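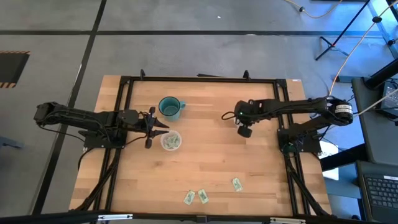
Skelell: celebrity rumor headlines with source labels

Short entertainment news items in English, each labeled for where the claim comes from. Meant for work on hearsay and attribution in gossip writing. Not meant for judging whether a rumor was true.

Contents

items.tsv — 1000 items, one per line
outlets.tsv — 193 outlets, with short codes
guide.txt — the labeling guide, version 3

Fields in items.tsv

id: integer, stable across versions
outlet: code, see outlets.tsv
headline: text as published, including capitals
lead: first paragraph, if there was one
claim_type: romance, breakup, casting, contract, health, feud, other
source_type: named, unnamed, relayed, none
hedge: the hedging word or phrase in the lead, or empty

"Relayed" means the item credits another outlet and gives no source of its own. If the other outlet quotes an unnamed friend or insider, the label is still "relayed"; the guide has a longer note on this under section 2.
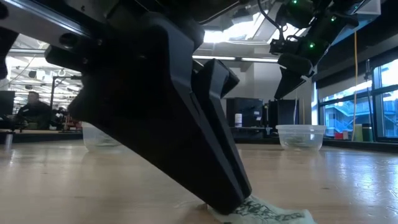 GENBERG, February 27, 2021

Changes in version 3

The "health" type no longer includes weight stories. They were moved to "other" and the old label is kept in a column called claim_type_old. Items from the Wiriya photo feed were dropped, as most had a caption and no lead. Their ids are not reused. Quotation marks are now straight throughout. The loader in Gukik reads the new files without changes, but scripts that count columns will need a fix.

Labeling

Each item was read by two people working apart. Where they disagreed, Yayra Arthur made the final call. Most disagreements were between "unnamed" and "none", in leads such as "word is" or "fans are convinced". The guide now treats both phrases as "none".
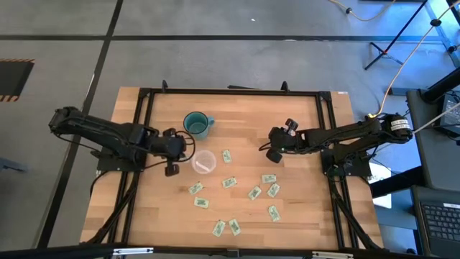

Homa Bahrami, dataset maintainer

Known problems

Headlines in the form of a question are common, and claim_type is less reliable for them. Some outlets rewrote headlines after posting; we kept the first version we had. Duplicate stories across outlets are left in — use the outlet column if you need to split by publisher. Leads that end in an ellipsis were cut by the outlet's own feed.

Removal requests

Send the id and the reason. Removed items are left as blank lines with the id only, so line numbers do not shift.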